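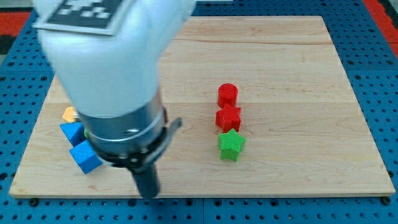

Rallden is a small training school for people who set up and look after robot arms. We teach in one building, in groups of no more than eight, and most of our students come to us from factory jobs where a robot has already given them trouble. The sorting bench is where every course starts: coloured printed blocks on a pale wooden board, with the board resting on blue pegboard, and a white arm working over it. Cubes, stars and a cylinder are enough to show most of the ways a pick can go wrong, and if a block gets crushed we print another. The square black and white marker on top of the arm is there so that a camera can work out where the arm is. It plays a large part in the rest of this page.

How the school came to be as it is

We used to teach programming first and faults last. Students spent most of the course getting an arm to do a job neatly, and the final afternoon was set aside for what to do if it stopped. That changed after an accident in our own workshop one June, during the second week of a course.

The arm was running a sorting job called Hister, which we had written ourselves. It had run all morning. Over lunch one of our staff took the marker off to clean it and put it back a quarter turn out. The pattern could still be read, so no warning came up. When the job was started again, the camera reported the arm's position with the rotation wrong, and our software believed the camera over the arm's own joint readings. The arm tried to correct an error that was not there. It drove the gripper down into the edge of the board and kept pushing.

A student had a hand on the bench, moving a block. The board tipped and trapped two fingers against a bolt head. Another student pressed the stop button, but the button cuts the power and sets the brakes, and the brakes held the arm where it was, still pressing on the board. It took us 10 minutes to release it by hand, mainly through looking for the brake release tool, which was in a drawer in the office. The student had bad bruising and one cracked bone and went back to work after eight weeks. We reported the accident, shut the workshop for the rest of the month and refunded the course.

What we found

We asked Polák, a firm that inspects machine guarding, to go through the workshop with us. Their report was long and we give a copy to every student on the first morning. The main points were these.

The marker could be fitted in four directions and only one was right. Nothing on the mount showed which.

The software had no limit on how far the camera reading could differ from the joint readings before the job stopped.

The force limit had been raised to 200 newtons for a demonstration in the spring and had not been put back. No record was kept of the change.

Students were allowed to reach onto the bench while the arm was powered, so long as it was moving slowly. We had treated slow as safe.

The brake release tool was not kept with the arm, and only two of our staff had ever used it.

None of these was hard to put right. All of them had been there for months and we had walked past them.

What we do now

Markers are pinned so that they only go on one way round. A job stops if the camera and the joints disagree by more than a few millimetres. The force limit is checked at the start of each session and written in the book beside the bench, with the initials of whoever checked it. Blocks are set out with the arm locked off and the gate closes before it is unlocked. The release tool hangs on the post next to the stop button, and every student frees a braked arm by hand before they write a line of program.

We also moved the fault work to the front of the course. The first three days are spent on arms that have been set up badly on purpose, at low force and behind the gate. Students find a marker that is out of line, a gripper finger that has worked loose, a board that has shifted on its bolts, or a tool length that was typed in wrongly. They write down what they saw, what they think caused it and how they would prove it. Only then do they fix it.

Our courses

Humon is our main course and lasts two weeks. It suits fitters, electricians and line leaders. No programming is needed beforehand, but you should be comfortable with hand tools and basic wiring.

We run a shorter refresher for people who have been through Humon and want to bring a fault of their own. Please send us the log files before you come, with the force and speed settings as they were at the time.

We also visit other workshops to look at how arms are set up, and will put what we find in writing. We do not sell robots or guarding and take no payment from firms that do.

Visiting us

The workshop is open to visitors by arrangement, usually from 10 in the morning. Strong shoes are needed, and long sleeves should be rolled up or buttoned. If you would like a copy of the accident report without booking a course, ask at the office and we will post one to you.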